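Evstead Worktop Range: Fitting and Care Guide
Section 5: Setting up the draining area

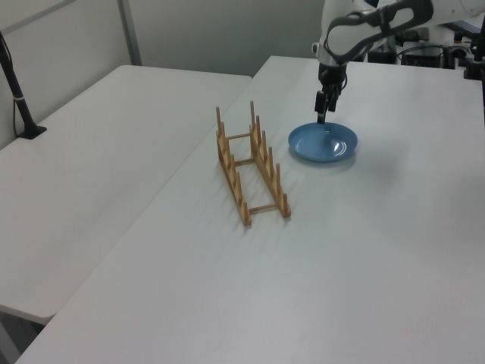 Joelle Obeidat asks whether a wooden dish rack may be left on the worktop overnight, as the earlier edition of this guide advised against it. It may, provided that the surface beneath it has been sealed as set out in steps 1 to 5.

1. Clear the worktop and wipe it with a soft cloth and warm water. Do not use scouring powder.

2. Allow the surface to dry fully. In an unheated room this may take about 46 minutes.

3. Apply Wolter sealing oil in a thin, even coat, working towards the sink. Wipe away any surplus after 15 minutes.

4. Leave the surface overnight before placing any item upon it.

5. Set the rack at least 127 mm from the hob and turn it so that water drains towards the sink.

Note: Racks supplied by Twal have fixed feet. Racks from the Bolenden series have screw feet, which should be adjusted by hand until the rack stands level.

Caution: Do not apply sealing oil to the rack itself. Plates and cups will come into contact with it.

Caution: Used oil cloths can catch fire if left folded. Lay them flat out of doors until dry -- never place them in a closed bin.

Plates should be stood on edge, larger plates to the rear. Lift the rack once a week and dry the worktop beneath it. White surfaces may show a faint ring where water has been allowed to stand; a second coat of oil will not remove this, and the mark should be treated as described in Section 7.

Revised 7 Dec 2018. This section replaces all earlier advice on draining racks.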